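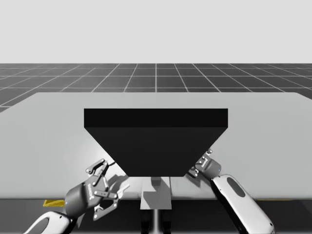
*Both arms at the black block, in the simulator. The right gripper is up against the slanted side.*

## Robotics club: a lot of simulating, not much lifting

The Tundmont robotics club has asked for space in this newsletter to say how its spring project is going. I went to two of the Sunday sessions so that I could write it myself, and I came away with more questions than the club probably wanted.

The project is called Vellon. Two arms, one on each side of a table, are supposed to take hold of a block that is wide at the top and narrow at the bottom, lift it together, and set it down again without tipping it. So far all of it happens on a screen. Teodoro Paredes, who wrote most of the control code, told me the simulator lets the group fail cheaply, and I believe him. They have failed a great deal.

By March the students had logged 3380 simulated attempts. When I asked how many of those ended with the block lifted and put back upright, I got a long answer about what should count as upright. Veerle Hoekstra finally gave me a number for the latest batch: 13 clean lifts out of 200. She didn't dress it up, and I'd trust her with the budget.

The trouble is the shape. Fingers that close on a sloping side want to slide, and if one arm gets there before the other, it pushes the block instead of holding it. The club's present idea is to have the first arm wait until the second is in position. To me that sounds like something you would try in week one. Teodoro says they did try it in week one and the timing code was wrong.

Gertraud Wallner, the club's faculty adviser, thinks the simulation work is worth the time whatever the score. Her students now argue about friction over lunch, which she counts as a result. Fine. But friction in a simulator is a number somebody typed in, and the block will sit the same way every time unless somebody tells it to do otherwise. I asked whether anyone had varied the starting position. "A little" was the reply, and I'd like to see that written down somewhere.

Henk Van Wijk wants the club to enter the Huvora student challenge with this. The entry rules ask for a working demonstration, and I can't tell from the club's copy whether a simulated one is enough. Someone should find out before the fee is paid.

The club will run the next batch in the Kuipers room on Sunday at 2, with the waiting rule switched on for half the attempts and off for the other half. Anyone may watch. Bring a chair from the hall, and ask to see the failed runs as well as the good ones.

*Evelien Hoekstra (Veerle's aunt, so weigh the praise accordingly)*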